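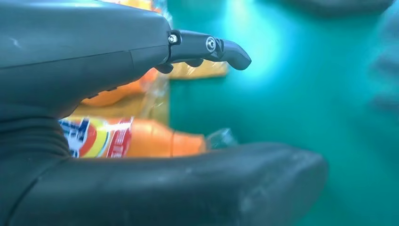

6th July. Gripper comparison, wrapped goods, bench 2

Purpose: to compare the Gakine adaptive gripper with the Laaksonen parallel gripper on film-wrapped bottles and flat packs, using the same arm, the same wrist camera and the Rutow controller. The Laaksonen figures are those entered in March and have not been repeated.

Set-up: teal mat, overhead lamp on, no vacuum assistance. Bottles presented lying down, in the order given on the Gruston packing list. Closing force left at the default value. Controller log saved under run 415.

Observations

1. Bottles are held securely when the lower finger passes fully beneath the body. Where the approach is too high, the hooked tip of the upper finger catches the film first and the bottle turns as the jaws close. The approach height was lowered after the first set and should remain at the lower setting.

2. The orange bottles are difficult to separate from one another in the wrist view when they lie close together. The segmentation joined two neighbours on several occasions. The crinkled end of the wrapping is also read as part of the bottle, and the grasp point moves towards the cap as a result.

3. Glare from the lamp falls on the mat beside the fingertip and is at times reported as an object edge. Exposure was reduced from 2,000 to 1,000 (controller units), with a clear improvement. Labels remained usable at the lower setting.

4. There are pale scuffs on the lower finger and a small scratch on the housing. Neither is recorded on the March inspection sheet. Colleagues are asked to enter any further marks there.

Result: 97 successful lifts with the Gakine. The failures have yet to be sorted by cause, and no comparison should be quoted until this is done.

Outstanding: repeat with the lamp moved to the left of the bench; check the pivot screw for play; ask Laaksonen whether longer pads can be supplied for the flat packs.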